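Buscar en el sitio Buscar

Visita institucional a la fábrica de pigmentos Cenura

En noviembre, una delegación de nuestra asociación de artes gráficas visitó la planta de pigmentos que la empresa Cenura mantiene en Tomar. El recorrido, de dos horas, comenzó en el almacén de materias primas y continuó por las salas de molienda y dispersión.

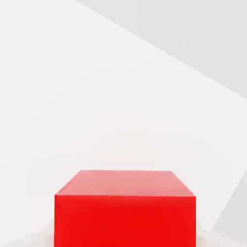

Según se informó a los asistentes, la planta suministra más de 1000 referencias de color. Cada lote se contrasta con un patrón antes de su envasado — en caso de desviación, se devuelve a la sala de mezcla. Despertó especial interés la gama Vokow, destinada a tintas de serigrafía.

La segunda parte se dedicó al archivo de muestras y al tratamiento de aguas. La empresa respondió con detalle a las preguntas sobre plazos de entrega y envases retornables.

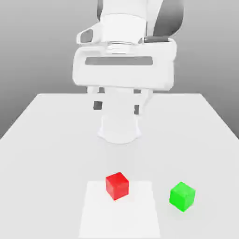

Brazo blanco sobre una mesa del mismo color.

La asociación agradece a Cenura su acogida. Las solicitudes para la próxima visita, a los talleres de encuadernación Udo, se tramitarán en secretaría.

Compartido 6 veces
2 comentarios

grabadora_sur: Muy interesante lo de los envases. ¿Admiten pedidos pequeños?

tintayplomo: Me quedé sin plaza, espero llegar a tiempo para la de Udo.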